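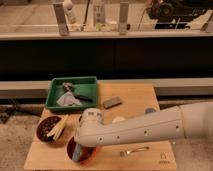

Testing an arm on kitchen chores takes patience, and clearing a table is still harder than most people expect. Start with small things it can lift out of something else. The gripper over the orange-red bowl, with the blue object leaning inside, is a fair first task. A fork lying flat on the board is a worse one – leave it until later.

Step 1. Pick one object and one place to put it. Run the task 11 times without moving anything else.

Step 2. Turn the object a little and run it again. Write down every miss.

Step 3. Add cloth last. At Clunby we needed 200 runs before we trusted our figures on folds.

Can it do the washing-up yet? No.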